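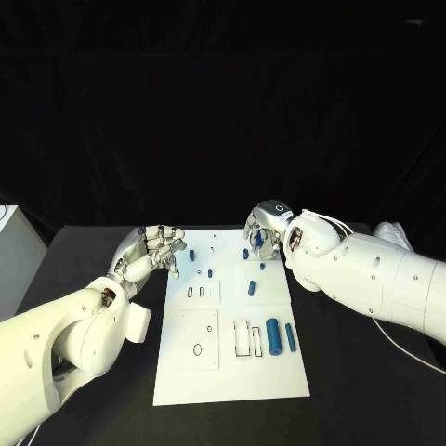 *White board, blue peg standing.*

# Jundale Board Notes

Release notes and data card for the Jundale peg board set: one flat white board, blue pieces, and a table of written labels saying which piece went where. Put together by Rawan Tannous, checked by Anderson Toledo, who disagrees with parts of it (see the end).

Please read this before you quote a number from it.

## What's in it

- `pieces.csv`: name and shape of each piece
- `attempts.csv`: 1381 rows, one per attempt to seat a piece
- `notes.txt`: free text, uneven, worth reading anyway

The Westik listing says 2000 attempts. That was the plan. The file stops at 1381 and there's no second file hiding somewhere, so please stop emailing to ask for it.

## Piece names

We inherited the names and I don't love them. "Peg" is fine. "Block" covers the rectangular ones that stand upright. "Knob" is the rounded one with the little stem on top, and early labellers also called it "cap", "button" and once "teapot". Those have been merged. If your script still finds a teapot, you have the October copy.
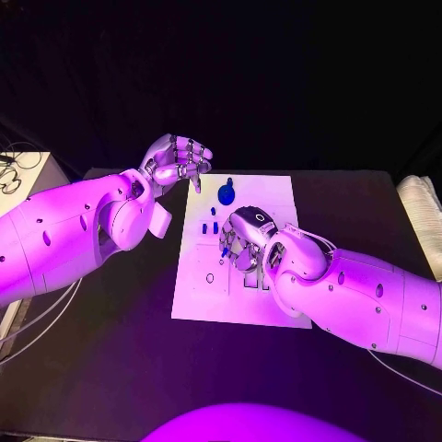

Slots are named by outline only: `round` or `rect`. I'd be wary of anyone claiming the outline alone makes this a hard sorting problem. A round hole is a round hole. Where people do go wrong is in how a block is turned before it goes down, and we recorded that badly. The `angle` column is blank in 294 rows, and the rest were judged by eye in steps of 15 degrees.

## Colour and light

The `colour` column says "blue" all the way down. It describes the piece as made. Under the purple light it can look like something else entirely, and the white board turns pink, so don't use this column to check your own colour picking.
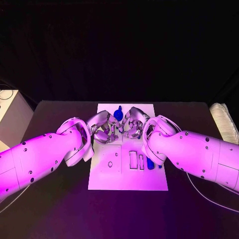
## Seated or not

`seated` is yes or no, and it's the column I trust least. Two labellers can look at a peg sitting slightly proud of its hole and write down different answers. The Melasau copy "fixed" this by changing every doubtful row to yes. I'd avoid that copy.

## Open disagreements

- Anderson thinks `seated` is good enough to report as a score. I don't.
- The Qaisi labels use "slot" for both the hole and the printed outline. Not yet sorted out.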